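Dramura: The Salt Regent's Daughter
Book 2 of the Ludomska Cycle
by Ghizlane Ouali

Paperback and ebook
Fantasy / Serial fiction
Published by Lamrani

For 11 years the city of Ludomska has paid its debts in salt. The Regent is dying, the pans are running dry, and the only person who can read the old contracts is the daughter he sent away to the hill fort at Sarkton.

Iveth comes home in August with one servant and a box of papers she was told to burn. She finds her father's council already dividing up his rooms. The creditors from Dramura have sent a ship, and they want either the salt or the harbor. Under the contracts there is a third thing they can ask for, and Iveth knows what it is.

The Salt Regent's Daughter picks up four months after the end of the first book. Readers who followed Corvane and the river company will meet them again from the tenth chapter on, but the main story is new and can be read without the first volume. A short list of people and houses is printed at the front.
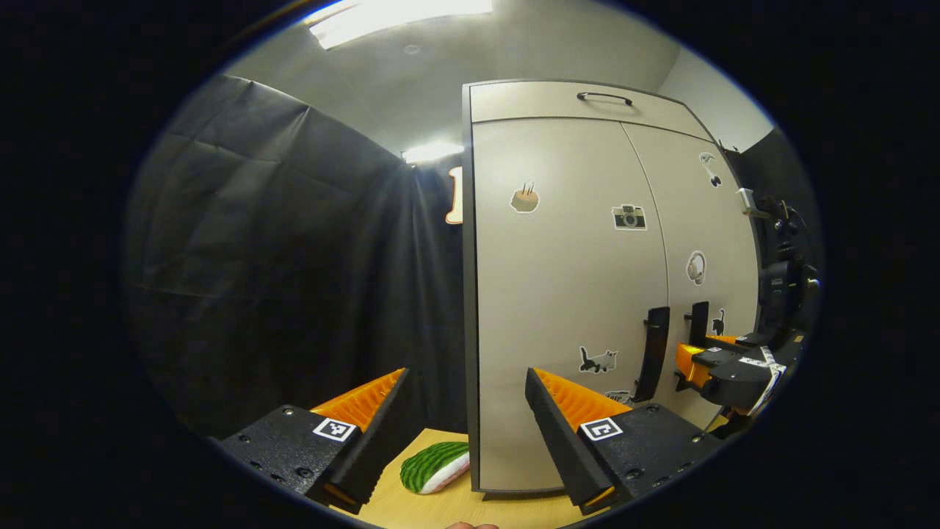 This edition has the full text of the serial as it ran online, with the harbor chapters rewritten and put back in their original order. Two scenes that were dropped from the serial are included. The epilogue is longer than the one subscribers read and ends in a different place.

From chapter one:

"The gate at Sarkton was opened for her before dawn, and the man who opened it would not look at her face. Iveth counted out his wages on the stone. He left them there. Down the valley the lamps were still lit along the salt road, one to each mile, and where the ninth should have been there was only dark."

Format details

Paperback: 300 pages, matte cover, black and white map of Ludomska and the pans
Ebook: EPUB, no copy protection, map included as a separate file
First printing: 1670 copies
Language: English
Reading age: adult. Contains battlefield injury, a death by drowning and some strong language.

Ordering

Paperbacks are sent in a card mailer. You can ask for a signed copy in the notes box at checkout; signed copies go out once a week, so allow a few extra days. The ebook link is sent to the address on your order. If it doesn't arrive, check your junk folder before writing to us.

The two-book set includes both paperbacks. We can't swap one volume of the set for an ebook.

Also in the series

The River Company (Book 1), paperback and ebook
The Ninth Lamp (Book 3), in preparation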